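Skultley Manipulation Programme
Progress report to the Virág Fund, period ending June
Submitted by Edit Csonka, project lead

1. Summary

Work on the tabletop pushing task continued at the Pidholm laboratory throughout the period. Of the 3,382 trial runs planned for the year, 1,363 have been completed and accepted. Collection was halted once, following a contact force fault on the arm, and the figures fall short of the target agreed at the last review. No person was injured.

2. The fault

During an unattended afternoon run the arm pressed its tool into the work surface and did not stop. The force limit should have halted the motion at 50 newtons. The safety log shows that the limit had been switched off during a calibration and was not restored when the controller was restarted. The arm stopped only when the motor current limit was reached. The tool was bent and has been replaced.
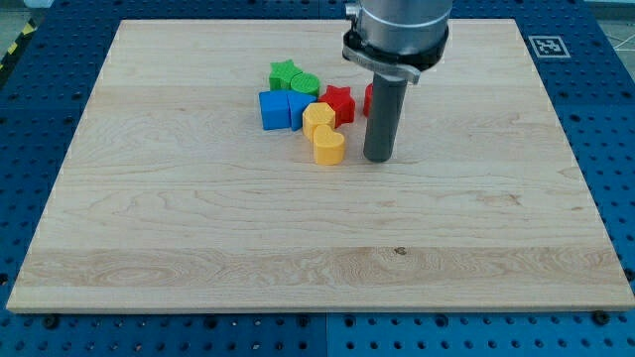 The investigation found two causes. The first was the missing limit, described above. The second was the table height held in the Rukach control software, which was 20 millimetres too low. It had been measured to the blue pegboard and took no account of the wooden board that lies on top of it. With a single rigid finger pointing straight down, there is very little give in the tool, and an error in height passes directly into the surface. The fault occurred away from the coloured blocks, and none of them was damaged.

3. Corrective action

The force limit is now loaded at every start and cannot be changed from the operator's screen. Surface height is checked by a slow touch at the beginning of each session — the arm will not accept further commands until this has been done. Unattended running remains suspended.

4. Effect on the programme

Runs recorded with the incorrect height have been withdrawn and are not included in the total given in section 1. We request the Fund's agreement to carry the remaining runs into the next period at no additional cost. A revised schedule will be sent separately, together with the full safety log.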